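Folding jeans with two arms: what a jammed gripper taught me

I've had the Brimon pair going in the back shed since January, mostly on laundry, and I've picked up a few habits the hard way. The biggest one came from a fault that cost me a good pair of jeans and very nearly a fingernail.

It was mid-morning, the arms were halfway through a fold, and the left one just stopped. Jaw shut tight on the hem, no error on the laptop, while the right one kept on toward its next position. Denim doesn't give much, so the waistband copped the lot and a belt loop tore clean off. I did the silly thing and reached in to free it by hand. Of course that was when the left arm woke up again! So, tip number one: kill the power at the wall before your fingers go anywhere near a jaw, and put a cushion or a rolled towel under each elbow first, or the arms will flop onto the table (and onto you).

Tip two is lint. When I pulled the left gripper apart there was a little grey felt mat of fluff packed in behind the jaw slide. Towels are the worst for it, but old jeans shed more than you'd reckon. I now wipe the tabletop with a barely damp microfibre cloth between loads and go over the rail with a soft paintbrush. Don't use compressed air – it only drives the fluff further in.
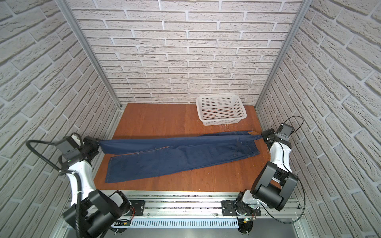
Gouveia wrote in to say the lint was probably only half of it, and that the same freeze on a Sellirstead arm had come down to a wrist cable working itself loose every time the arm reached across. Fair call. I checked mine and the plug was sitting a bit proud, so I pushed it home and left more slack in the loop.

Tip three, turn the pull down. Mine came set at 635 in the tension box, whatever that's measured in, and I run denim at 300 now. The fold is a touch baggier and I can live with that. Also set the two arms to stop together if either one stalls. In the Tritine software it's a tick box on the second settings page, and it was off when I got it.

Last thing, put the stop button where you can whack it without leaning over the table. Mine used to be behind the machine. It's now screwed to the edge of the bench by my left hip.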